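Re: [homebuilders] Porch addition, where to start?
Filed under: Additions & Remodels

Theresia Steiner wrote:
> We want to add a screened porch off the kitchen, and the first
> quote was for 334 square feet. Is that silly for two people?
> Should I get drawings done before I call more builders?

Hi Theresia,

Welcome to the list, and what a nice project to be starting in October! I don't think it's silly at all. Ours came out smaller than that, and once the table and the big chairs went in we were turning sideways to get to the steps (my wife still brings it up).

I'd get drawings first, even simple ones. We had six bids with no plan behind them and couldn't compare any two. One had footings in it, one didn't, and the Prevetti bid left out the roof tie-in altogether.
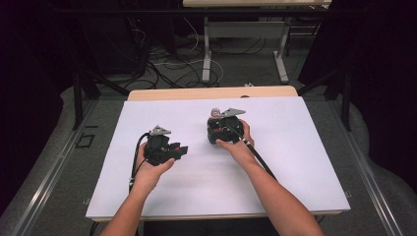

White foam board on the wooden table.

Do tape the outline on the grass, too, and leave it there for a few days. Carry your supper out and sit in it! We moved our door 79 inches down the wall after doing that, and I'm so glad we did.

Adaeze may have more to say about permits, as she went through all that on her own place. Write me off list if you'd like to see our drawings.

Warmly,
Femi Ogbonna

Recent threads
Matching old siding on a new wall
Erkell windows, anyone?
Gutter slope over a long run
Who pays for the second survey?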